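Search this site
Enter keywords
Go

Print this page | E-mail this page

Grey film on a sealed timber benchtop after cleaning

Posted by Sugiyama, Apr 19, 2023

I have a work table in a spare room with a pale grey finish over timber. It was sealed before I bought it and I don't know with what. Over the past few months the top has developed a dull film that shows as streaks when the light comes in low from the window. From straight above it looks fine.

I have been cleaning it with a capful of Netora floor cleaner in a bucket of warm water, then wiping with a microfibre cloth. The streaks return as soon as the surface dries. I tried a second wipe with plain water and it improved slightly, then went back to the same colour within a day. Wiping with a dry cloth moves the film around but doesn't take it off.

Is this residue, or is the finish itself breaking down? If it is the finish, can I recoat over the top or does it have to be sanded back to bare timber? I would prefer not to sand indoors.

Godfrey Rweyemamu

Work out whether it is residue before you touch the finish. Pick a patch at the back, the size of your palm. Mix white vinegar one part to ten with water, dampen a cloth, wipe the patch, then wipe it again with clean water and dry it straight away with an old towel. Leave it overnight. If the patch is clear the next morning and the rest is still dull, you have cleaner residue. If the patch looks the same as everything else, you are probably looking at wear or moisture in the coating.

Most floor cleaners leave something behind by design. On a floor you don't see it. On a table at sitting height, with light coming across it, you do. A capful in a bucket may also be too strong for a benchtop. Read the label for the dilution and halve it.

For residue, do the whole top the same way as the test patch, in sections, and change the water when it goes cloudy. Two passes should be enough. After that, use plain water and a drop of dish soap. Don't use vinegar as the regular cleaner, as it will dull some finishes over time.

If it is the finish, you need to know what kind. Put a few drops of methylated spirits on a cotton bud and hold it on a hidden spot for a minute. Shellac goes sticky and comes off on the bud. Lacquer and polyurethane won't do much. For lacquer, repeat with lacquer thinner on another spot and it will soften. Polyurethane may wrinkle a bit but won't dissolve. Open the window for any of this.

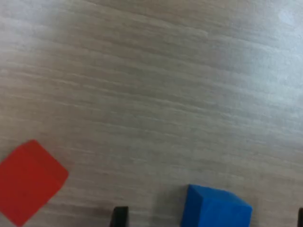
Recoating polyurethane does not mean going back to bare timber. Scuff it by hand with a grey non-woven pad or 320 grit paper, wet, which keeps the dust down indoors. Wipe off the slurry, let it dry fully, and put on one thin coat of a water-based matt. An oil-based product will go amber and you will lose the grey. Gloss will make every wipe mark visible – stay with matt or satin.

Give it a week before you put anything heavy on it. The tin will say it is dry in hours, but dry and cured are different stages.

Skenen

Could also be wax. If a previous owner used a spray polish, water and vinegar won't shift it. Mineral spirits on a rag will. Wash with soap after or the new coat will fish-eye.

Ilora

I had this on a desk and just put a tablecloth on it.

Sugiyama

Thanks. The test patch came up clear and was still clear the next morning, so it is residue. I have done half the top and the difference is obvious from the doorway. The water went cloudy faster than I expected. I will do the other half on the weekend and leave the spirits and the sanding pads alone for now.

One more thing for anyone searching later – the cap on my bottle holds more than the label dose, so measure with a spoon.

Godfrey Rweyemamu

Good. If the film comes back by June with nothing but dish soap on it, do the spirits test then.

Contact us | Copyright | Back to top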